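Garment bench, pre-session checks with my notes
Skallari folding and sorting set, April round
Filled in by Santosh Pathak, started 8.40 am

I've gone through the usual sheet and scribbled more than the boxes allow, sorry to whoever has to file it. OK means OK, WATCH means carry on but keep an eye on it, FIX means no recording until it's sorted.

1. Emergency stop, operator side. OK
Pressed it with the arm moving slowly, arm stopped. Twisted it out, reset, pressed it again for luck. The button is a bit stiff to release but I'd sooner have that than a floppy one!

2. Emergency stop, door side. WATCH
Works fine. The trouble is the coat hooks, which are right next to it, and at 8.40 there was already a scarf hanging over the thing. I moved the scarf. Can we please move the hooks?

3. Floor tape and walkway. FIX, then OK
One strip had lifted and I caught my toe on it. New tape down before we switched over to recording.

4. Cables behind the bench. OK
All clipped. I gave each one a gentle tug and nothing shifted.

5. Gripper fingers, wear and grit. OK
Wiped both down with a dry cloth and ran a thumb along the inside faces with the power off. No nicks. The Dernico pads we tried in the last round left marks on pale cotton, so we're staying with the plain ones for now.

6. Closing force. WATCH
Set to the cloth setting, not the box setting (I did check twice, after last time). It still squeezes harder than I'd like on thick seams. Anything with buttons, buckles or zips gets a slow first grasp, and if the arm complains you stop and open up by hand.

7. Wrist camera. OK
Lens wiped, mount screws tight, picture comes through without stutter. Please don't use your sleeve on the lens, there's a pack of proper cloths in the drawer.

8. Garments, loose bits and snags. WATCH
Every item gets turned over and felt through before it goes anywhere near the arm. Pockets emptied, all of them, even the daft little ones. The camouflage piece took me ages, what with the straps and flaps and pockets, and the pattern is so busy that I was hunting for the seams by feel as much as by eye. It's a great item for the learning side for exactly that reason, and I'd like more like it, but it's the one most likely to hook a finger.

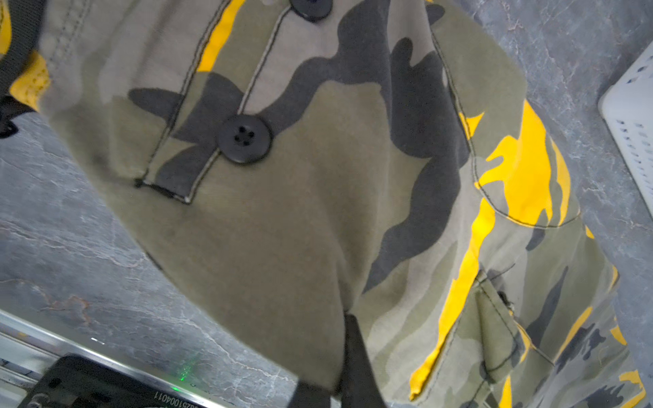 Item 8: camouflage garment under the gripper finger, black buttons on the flap.

What I want from everyone on this sort of item is a clean grasp on plain cloth. If you go for a button flap or a loose strap and it catches, don't yank! Ease off, open, back away, start again, and mark the try as a snag. We do keep the snags, by the way. They're useful to the people doing the training and I'd be cross if they got binned to make the numbers look nicer.

9. Work surface. OK
Wiped and clear of crumbs (yes, crumbs, you know who you are). The stone pattern stays for this whole round, so please don't swap it halfway through because you're bored of it. We'll change to the plain one for the next lot.

10. Hands out of reach. OK
Went over this again with everybody. The arm is parked before you straighten a garment, every time, even if it's only a sleeve. Shouting "parked" feels silly for the first ten minutes and then you stop noticing.

11. Labels and saving. FIX, then OK
The Somboon folder had 707 tries in it with no garment type filled in. I went through them over two pots of tea and they're all done now. The new form won't let you save with that box blank, which is a nuisance in the moment but saves me a morning.

12. Disk space and backup. OK
Plenty of room. Last night's copy went across to Skorden and I opened a few files at the other end to be sure they played.

Running totals, for those who like them
Tries recorded so far: 3,024
Kept as clean grasps and folds: 1,108
Still to go through: 600
The rest are snags, drops and restarts, all marked as such.

Breaks. Half an hour on, ten minutes off, and I mean properly off, away from the controls. I noticed my own grasps getting sloppy near the end of the long stretch and I was only watching myself to set a good example.

Left open: the coat hooks (2), the closing force on thick seams (6), and a second set of eyes on the pockets check if anyone's got patience to spare. Bench good to run from 9.30.

S. Pathak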